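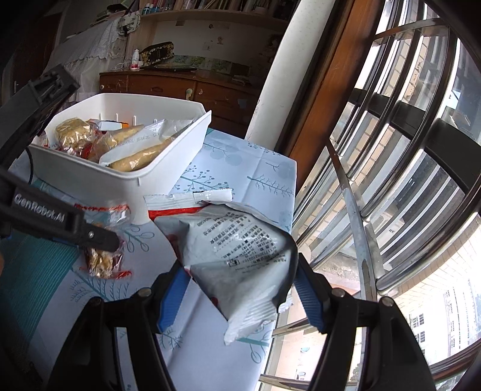
Ticket 454 — Right gripper loses the bag
Site: Gokville
Status: open, waiting for parts

Problem: when we pick up snack bags, the right finger closes later than the left one. The bag turns and slides down between the pads. Bread in clear wrapping gives no trouble.

Sun 10 October: Cleaned both blue pads with a damp cloth. No change.

Next day: Tightened the pivots on the right side. It was better for 58 picks, then the same fault came back — always with the shiny bags.

I also changed the closing force in the Jultex settings from 500 to 454. Bags fell sooner, so I put it back to 500.

Request to Flevcombe: please send 2 new pads and tell us if the right linkage can be adjusted on site. Until then we do only the bread.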